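Applying to enter a walking group in the Filinham Pride parade

Last updated: Friday, December 6, 2024

These instructions cover walking groups only. Vehicles, floats and market stalls use separate forms and have earlier closing dates. The parade is held in March and follows the usual route from Brisia Square to Pilkington Park.

Before you start

You will need:
- the name of your group as it should appear in the running order
- a lead contact and a deputy, both aged 18 or over
- a copy of your public liability certificate
- an estimate of numbers on the day

Groups of fewer than four people are placed in the open section at the rear and do not need to apply.

Step 1. Create an account

Go to the entries page and select "New group". Accounts from previous years have been closed and cannot be reopened. Use an address that more than one person in the group can read, as wristband details are sent to it in the final week.

Step 2. Complete the entry form

The form takes roughly 20 minutes. It cannot be saved part way through. In the description box, give the text you want the commentators to read out, up to 1000 characters including spaces. Spell out any names that are often mispronounced.

Enter the full width of any banner, including poles. The narrowest point on the route is the arch at Sternumon Street, and banners wider than four metres will not pass through it when held flat.

Step 3. Upload your documents

Certificates must be in PDF format and must be valid on the day of the parade. A renewal quote is not accepted. If your policy ends before March, submit the current certificate and upload the new one when you receive it. 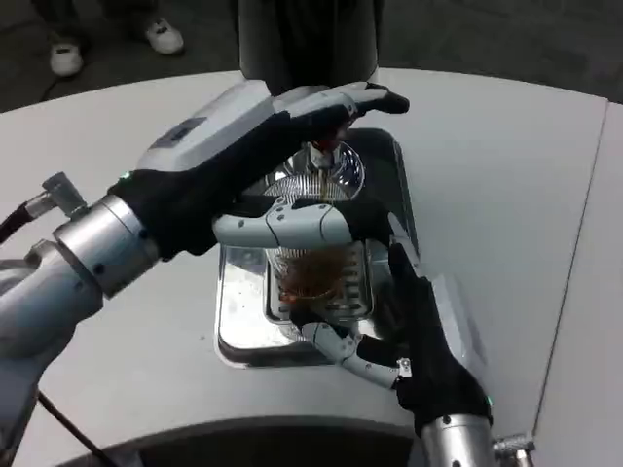
Step 4. Name your stewards

Each group provides one steward for every 15 walkers, rounded up. Stewards walk on the outside of the group and may not carry banners, instruments or collection buckets. All stewards must attend one briefing, either in person at Pilkington Hall or online.

Step 5. Check your confirmation

A reference number beginning with W is sent when the form is received. This is not an offer of a place. Offers are sent separately and must be accepted through your account.

Changing an entry

Numbers can be reduced at any time. Increases are treated as a new request and depend on space in your section. To change a banner width, reply to the confirmation message and quote the W number.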